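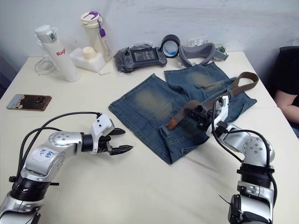

Another mentoring scheme for women founders

Gellwood opened sign-ups on Monday for its new mentoring program for women running tech companies, and my inbox has been full of people asking whether they should apply. My answer is a lukewarm maybe.

The pitch says 1000 women will be matched with a mentor over the next 2 years. Fine. Matched is a word that does a lot of work in these announcements. When Perron ran its version, the launch page promised 3000 places, and the wrap-up report talked about 900 "active pairs." I asked what active meant and was told that both people had logged in at least once. I have logged in to my dentist's website more often than that.

Saoirse Lynch, who heads the Gellwood program, told me they will track whether founders raise money, hire staff or sign customers. I'd like to believe her. She couldn't say when those numbers would be published, or if the dropouts would be included.

Heledd Eynon has been through two of these schemes with her payroll software company in Mornanthorpe. The first mentor canceled four calls in a row. The second one was good, she says, mainly at reading contracts, and caught a clause that would have handed over her source code. "I didn't need confidence," she told me. "I needed a lawyer and a bank that called back."

There is no money attached to the Gellwood places. There is a badge for your website.

If you do apply, ask who your mentor would be before you sign, and ask how many hours they have agreed to in writing. Forms close at the end of September. Pollholm is said to be planning something similar with small grants, though I haven't seen a page of it yet.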